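Home | Threads | Saved | About | Search

Print this thread | E-mail this thread

Afonso Paiva
31 Jul 2024

1/ OK so I signed my lease yesterday and I've been walking around grinning like an idiot. First place of my own at 37! Two rooms and a kitchen in Plendallow, on the ground floor, with a door wide enough that I don't scrape my knuckles going through it. Thread, for anyone with a disability who's in the middle of this same slog.

2/ Background: I use a wheelchair, I've got a part-time job, and I've lived with my sister in Wostthorpe since forever. She's great. Her stairs are not. I slept in her dining room for years and the dog considered it his dining room.

3/ I got on the accessible housing waitlist and then sat there. And sat there. What got things moving was a housing counselor, Ms. Darwish, who went through my file and found my income was listed wrong – they had me down for full-time hours I've never worked in my life. One form fixed it. ONE FORM.

4/ So please, ask to see your own file. You may have to ask in writing (I did, twice). Bring somebody with you who reads slowly and doesn't get embarrassed asking what a word means. For me that's my sister.

5/ Money stuff, because people keep DMing me. My application fees came to $54 all together. The deposit was the scary part, and a small local grant covered $300 of it. I'd never heard of the grant until I was already packing, so ask early, before you've signed anything.

6/ Things I measured at the viewing: bathroom door, turning space next to the toilet, height of the light switches, the lip at the front door. Things I forgot to measure: the mailbox. It's way up high. The landlord says he'll swap me to a lower one by September and I have that in an email, thank you very much.

7/ On asking for changes. I was so nervous about it! I wrote a short letter saying what I needed (grab bars, a lever handle on the front door) and why, and kept a copy. He said yes to the bars right away. The handle took a bit of back and forth but it's on there now and it's beautiful, I keep opening the door for no reason.

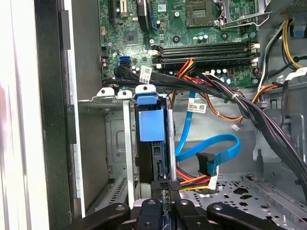
8/ Benefits and moving. Report your new address to every single office separately. They do not talk to each other. I keep a notebook with the date, who I spoke to and what they told me, and I've already had to read it back to someone over the phone.

9/ Last one, I have boxes to open. If you're still waiting, call and check that you're still on the list. Mine wanted a yes from me every year and the letter went to an old address – I nearly got dropped. My DMs are open and I'll answer when I've found the kettle.

Comments (4)

marlo_k: Congratulations!! The part about the file made me go request mine this morning.

TeaAndRamps: Is the grant for renters only or can you use it on a house?

Afonso Paiva: @TeaAndRamps mine was renters only, but ask the counselor, there was a separate sheet for owners.

JoBeth W: Tell the dog he can have his dining room back

Older threads | Newer threads | Back to top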